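Podeck 2 mooring line set

12 shares | 2 comments

I've been living on a narrowboat for long enough to have worn out a fair amount of rope, and I started putting this set together when I couldn't find one I liked for the way I moor, which is mostly on rough towpath with a pair of pins and a lot of hope. My own boat, Arthur, is 66 feet long and she pulls hard when somebody goes past too fast (and they do, all day long, all summer). So this is the set I use myself, and I sell it from the boat and through the Dotach yard.

What you get

You get two lines, one for the bow and one for the stern, each with a spliced eye at one end and a whipped tail at the other. The rope is a three-strand that looks like old hemp but doesn't rot like it, and it stays soft in the hand even after a winter of getting rained on and frozen and trodden on by dogs. I do every splice myself, five tucks, and I've had over two years out of my own pair – they're fuzzy now, but they're still on the boat.

There's also a canvas bag with a drawstring. I nearly left it out to keep the price down and then everyone who tried the set asked where the bag was, so the bag stays!

Which length to order

Standard lines suit most boats on most moorings. If you spend time on rivers, or you go through the big locks at Ploltia where the bollards are set way back from the edge, get the long ones. I carry long ones and coil up what I don't need. Too much rope is a bit of a nuisance. Too little is a horrible afternoon.

If you share a visitor mooring and tie up close to other people, please think about where your tails end up. I tuck mine back on the deck so there's nothing lying across the path for a bike to find. Bring the line from the boat, around the pin or through the ring, and back to the boat again, and you can let go without climbing off, which I love on a windy morning.

Setting up a new pair

Fresh rope is stiff and a little slippery, and your first few knots may creep. I soak new lines overnight in a bucket of canal water, hang them up to dry, and then tie up with them for a day when I'm staying on board. Check the knots after lunch and again before bed. After that they settle down and you can pretty much forget about them.

Angle matters more than people think. Run the bow line forward and the stern line back, well out from the boat, and she'll sit still. Straight across and she'll surge back and forth and work your pins loose in no time.

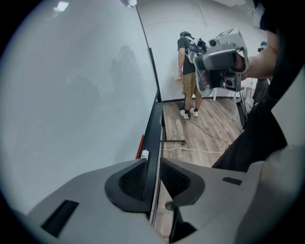 Looking after them

Rinse off the mud now and then, keep them away from the stove, and look over the eyes every November before the ground goes soft and the water comes up. If a strand is cut, replace the line. If it's only furry, carry on. I'll re-whip a tail for nothing if you catch me when I'm moored, and the yard will hold on to it for me if you don't.

Ordering

I make these in small batches, so there's sometimes a wait. Leave a message at the Dotach yard with your boat's length and the color you want (black, navy or the natural one) and I'll get back to you when I next have signal. You can pick up from the yard or from me on the water.

Page updated 2025-07-26

Share this page | 2 comments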